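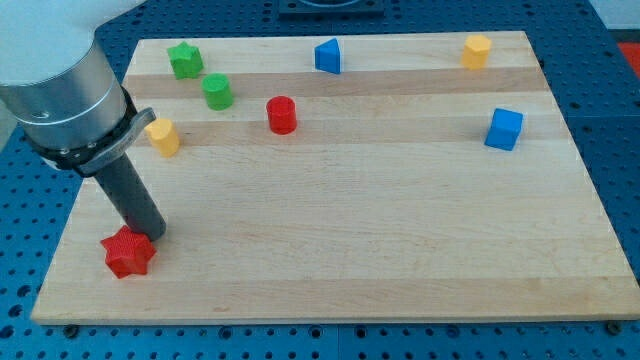
Do we need a risk assessment if the arm itself is rated collaborative?

Posted in Small Cells and Benchtop Automation
Asked by benchtop_olari – viewed 2889 times

We are a small shop and we are setting up our first arm on a perforated table. The plan is to sort and place small blocks on a maple board for a few months as a practice task, and then move to real parts. The blocks are stars, cylinders, a cube, a prism, that kind of thing. Nothing sharp and nothing heavy.

The integrator we talked to (Vovach) says we need a written risk assessment before anyone works next to it. My manager says the arm was sold as collaborative, so the assessment was already done by the manufacturer and we would be paying for the same thing twice. The quote was 975 for the assessment and the report.

What I would like to know:

Is the manufacturer's paperwork enough for a light task like this?

If not, can we write the assessment ourselves?

Does it have to be done again when we switch from the practice blocks to real parts? The real parts are turned metal pins with a chamfer on one end.

We are in the US. No fence at the moment. The operator stands at the front of the table and resets the blocks by hand between runs.

palletguy51

No, the manufacturer's paperwork isn't enough. I went through this at my last job.

The arm as shipped is what the standards people call partly completed machinery. It has no tool on it and no task. The maker can tell you how the arm behaves, what its stopping functions are and how much it can carry. They can't tell you what happens when you bolt a tool to the end of it and a person's hand is on the board. "Collaborative" describes the way the application is used, and the application is yours.

Yes, you can write it yourselves. There is no license needed. You do need somebody who will sit down and read the standard, and the person who runs the cell should be in the room.

975 is not a bad price if it includes a visit.

Văduva Controls

I agree with the answer above and will add some detail, as this comes up a lot with small cells.

The documents to look at are ISO 10218 parts 1 and 2. Part 1 covers the robot and part 2 covers the application and the cell. In the US the matching document is ANSI/RIA R15.06, now under A3. Contact between people and the robot used to be handled in a separate technical specification, ISO/TS 15066, and the 2025 edition of ISO 10218-2 takes that material in. OSHA has no rule written only for robots, but the general duty clause and the machine guarding rules still apply to you, and inspectors do look at the consensus standards.

For a tabletop cell like yours, I would work through it this way.

Write down the task first. Include the parts the program doesn't show: resetting the blocks, wiping the board, changing the tool, teaching new points, picking up something that fell behind the table. Most of the hazards I find in small cells are in the reset and in teaching.

Then list the contact cases. There are two kinds. In one, the arm bumps a hand that is free to move away. In the other, the hand is caught between the tool and something solid. On a flat board the second kind is the one to worry about. Any tool that comes down to board height can pin a finger against the wood, and a narrow tool puts the force on a small area. The pressure limit is often reached well before the force limit. A light payload does not change this, because the force comes from the arm and its drives.

Look at everything on the wrist as well as the tip. Brackets, clamps, cable ties and connectors all travel with the arm. A bracket that sticks out to the side of the wrist makes its own pinch point, and it has corners. Round the corners or cover them. Add the bracket's mass to the payload setting, too. I see this left at the default over and over, and collision detection works poorly when the payload is wrong.

Fix the work surface down. If the board can slide on the table, your taught heights and positions can't be trusted, and the operator will end up pushing it back with one hand while the arm is live. With a perforated table it is easy to put stops or bolts along the edges. Check them at the start of each shift and write down that you did.

For the reset, the simplest measure is to stop the arm. Use a protective stop with a manual restart, with the restart button placed where the operator can't press it while reaching over the board. If you want the arm to keep moving during the reset, then you are into power and force limiting, and you have to measure the contact. A guess from the data sheet will not do. The measuring kits can be rented.

On your third point: yes, you review it again. A new part is a change to the application, and so is a new tool, a higher speed or a new position for the operator. It does not have to be a new report. We keep a one-page change sheet that goes in front of the original, with the change, the hazards affected, the measures and a signature. Metal pins with a chamfered end are different from blocks in at least one way – the held part can be the thing that touches the person, and it has a smaller end than the tool does.

Keep the whole file with the machine, along with the safety configuration checksum from the controller. If the checksum on the screen stops matching the one in the file, find out who changed what before running.

amison_maint

We just run ours at slow speed and it has never been a problem. Slow is safe.

Reply from Văduva Controls

Slow speed helps with free contact. It does much less for clamping, where the arm can keep pushing after it has closed on the hand. Please check that the reduced speed is set in the safety configuration with a password on it. A speed slider on the pendant is not a safety function.

Reply from benchtop_olari

Thank you, this is what I needed. We will stop the arm for the reset and do the first draft in house, then pay Vovach to review it. They agreed to 3 hours for that. I showed my manager the part about the bracket and he wants a cover on it before we do anything else.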